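Two-Arm Table Checklist, with comments

Robotics club, Bodnár building, back lab
Revised 27 Jan 2024 by Lilla Tóth
14 comments | 2 shares

This replaces the sheet we used through December. The old one was written when we had one arm and a clamp, and people were skipping half of it since it didn't apply. Go through it at the start of every session. Initial the paper copy by the door. My comments are under the items that came up in the last inspection with Imre Vida from the college safety office.

BEFORE POWER

1. Emergency stop is plugged in, on the operator's side, and within reach without leaning over the table.
Comment: At the inspection it was on the far side. It had been moved to make space for a laptop. Laptop goes on the side bench.

2. Stop button pressed in and released once. It should click both ways.
Comment: OK.

3. Both arm bases tight. Try each one by hand. No rocking.
Comment: Left base had a little play. Zsolt Csizmadia retightened it and marked the bolts with paint pen. If a paint line is broken, stop and tell him.

4. Cables at both wrists have slack but no loop big enough to catch on a finger or on the other arm. Turn each wrist by hand through the range you plan to use and watch the cable.
Comment: This is the item we fail most. Re-dress the cable after any hand swap. Don't tape over the connector.

5. Hands: no missing screws, no cracked finger segments, nothing stuck in the joints. Bend each finger by hand with power off.
Comment: One fingertip screw was found on the floor in December. Thread lock has been used on that finger only. The others still need doing.

6. Tabletop wiped, no tools on it. Marks and scuffs are fine. A chip or a raised edge isn't.
Comment: OK. The scuffs were there when we got the table.

7. Mesh panel at the back stands straight and doesn't move when pushed.
Comment: The panel stops things from going off the back of the table. It won't stop an arm. Don't stand behind it during a run.

8. Hair tied back, no lanyards, sleeves above the wrist. Safety glasses for anyone inside the tape line.
Comment: Two visitors were inside the line without glasses. The operator is responsible for visitors.

POWER ON, SLOW MODE

9. Operator says "power" out loud and waits for an answer from the spotter. No spotter, no power.
Comment: OK.

10. Speed limit is set to slow in the Mirkton control window. Check the number yourself. It doesn't carry over from the last session.
Comment: Failed. The person running it assumed it was still set. It had gone back to the default after the update.

11. Home both arms one at a time, left first.
Comment: The order matters with our mount spacing. If you home them together the elbows pass too close.

12. Press the emergency stop while the left arm is moving slowly. Both arms must stop. Reset, then do the same with the right.
Comment: Passed both times. Write the result down even when it passes.

13. Grip force limit loaded for the object you are using. The fruit setting is 800 and the basket setting is 900, in the raw units the hand software shows.
Comment: These came from Ernő Major's tests. Don't raise them to fix a bad grasp. If the hand slips, change the hand position.

TASK SETUP

14. Basket goes near the back of the table, in front of the mesh, where both hands can get to it without crossing.

15. Only the objects for the task are on the table. For the fruit task that is the yellow basket, the banana and the red fruit.
Comment: Someone left a glass jar out in the last session. No glass on this table at all.

16. Check anything that sticks up over the rim of the basket. The hands come in from both sides and the planner only knows the basket as a plain box.
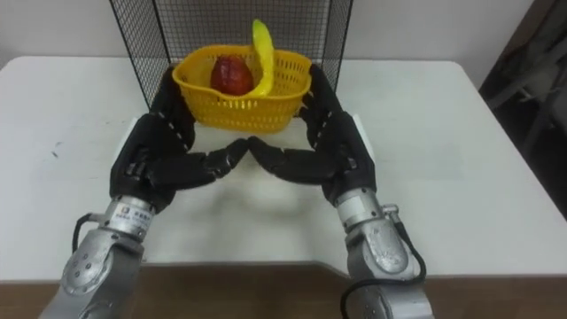
17. With the hands brought together in front of the basket, the operator checks the gap between the fingertips from the side before sending the next move. The planner treats each hand as closed, so an extended finger is longer than it thinks.
Comment: Added after the inspection. Imre asked how we knew the hands couldn't hit each other and we didn't have a good answer. For now, the answer is slow mode and a person looking.

18. Nobody reaches in to fix an object while the arms are live. Stop, wait for the spotter, then reach.
Comment: Failed once. Same as last time.

SHUTDOWN

19. Arms to rest position, then power off, then stop button in.

20. Real fruit goes home or in the bin. Not in the drawer.

21. Faults go in the notebook, with your name.

Result: passed with corrections. Items 1, 10 and 18 to be looked at again before the Jekar school demo. Slow mode stays on until then for everyone.

Comments

Dorottya Csonka
Can we put item 10 before item 9? I would like to see the speed number before the arms have power.

Lilla Tóth
The window doesn't show it until the controllers are up. I asked. I'll add "before any move" to the line.

Ernő Major
The 900 is for the basket by the long sides only. If you pick it up by the rim use the fruit number.

Zsolt Csizmadia
Rest of the finger screws are done now, both hands. Left base paint lines are still good.

newmember_elletach
Do we need glasses if we are just at the laptop?

Lilla Tóth
Not if you're outside the tape. The side bench is outside.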